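Do Big Boat Motors Really Last Forever?

Some ads say a diesel boat motor will run forever. Should you believe that? Not so fast.

Diesel motors are tough. They squeeze air so hard that it gets hot enough to light the fuel, with no spark plug. Thick metal parts help them take it. 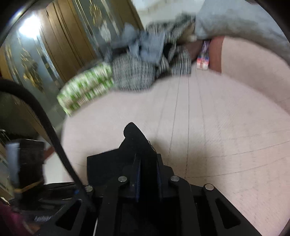
But salt water eats metal. A maker like Stoltine may promise 40 years. Ask how anyone checked! If the motor has only been sold for 7, that promise is a guess. Ask who tested it, too.

5/1/21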